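Sekanwood Bead and Button Register: Notes for Users
Release 2, May 12, 2002

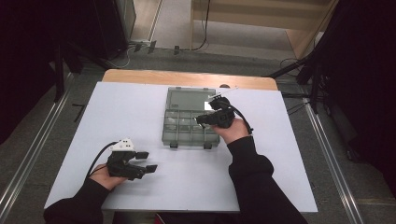
Muñoz objected, on reading the first release, that the register gave no guidance on beads whose date was disputed, and asked that doubtful pieces be kept in the main table with a mark against them. The present release follows that request. Disputed entries carry the letter D in the date column.

Scope
The register lists glass beads and metal buttons found in garden soil and ditch clearings in the parishes of Sekanwood and Elville. Finds from Vunen are held in a separate file and will be joined to this one in October, once the parish codes have been agreed. Shell buttons are not covered.

Contents
beads.txt: one line for each bead
buttons.txt: one line for each button
places.txt: parish codes and field names
changes.txt: corrections made after the first release

Each line in the two main tables has 24 columns, separated by tabs. Column names appear in the first line of the file. Sizes are given in millimetres and weights in grams. An empty column means that no record was made; a zero is a true measurement.

Dating
Dates are given as a span of years. Where a span is longer than 40 years, the entry should not be used for work on the spread of a particular type. Button dates rest mainly on the form of the shank. Bead dates rest on colour and method of making, and are less secure.

Known faults
Field names in Elville were spelt in several ways by the finders and have been left as written. In buttons.txt, 20 lines lack a weight. Blue and blue-green were not kept apart in the earliest entries, and users comparing colours should treat the two as one group.

Terms of use
The register may be copied for study and teaching. Printed work that draws on it should name the Sekanwood register and state the release number. Exact find spots must not be published without the written consent of the landowner.

Corrections
Corrections should be sent in writing to the register office at Sekanwood, quoting the line number and the name of the file.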